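Codecs Bluetooth e o atraso que ninguém mede em casa

27/06/2021

Passei parte do mês a comparar dois pares de auscultadores sem fios, os Bultmont e os Grurkier, com um único critério: latência. O som de ambos é aceitável e não vou discutir graves. Interessava-me saber quanto tempo passa entre o sinal sair do portátil e chegar ao ouvido.

O método é simples. Um clique gerado por software, gravado em dois canais: um por cabo, direto da placa, o outro por um microfone encostado à almofada. A diferença entre picos dá o atraso, com 12 repetições por configuração.
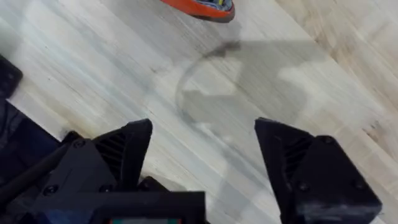

A latência em SBC ficou nos 387 ms com os Grurkier, valor que impede qualquer uso com vídeo não compensado. Em modo de baixa latência desceu para 53 ms. Convém fixar o microfone numa superfície estável; um tampo de madeira clara como este, de ripas com veio comprido, transmite as pancadas com facilidade, e uma folha de espuma por baixo resolve o problema. Os Bultmont ficaram nos 40 ms, mas só depois de atualizar o firmware de janeiro.

O Sekar Goh perguntou-me por mensagem se o adaptador Tierney altera os resultados. Altera – o sistema operativo deixa de escolher o codec e a variação entre medições diminui. Sem adaptador, convém confirmar o codec ativo antes de cada série.
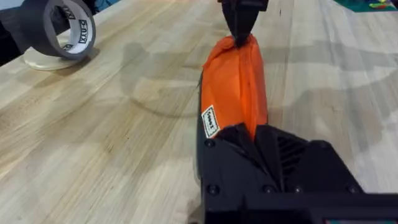

Fita adesiva cinzento-escura, de pé sobre um disco de madeira clara.

Falta repetir tudo com o telemóvel. Publico a folha de cálculo quando tiver essas séries completas.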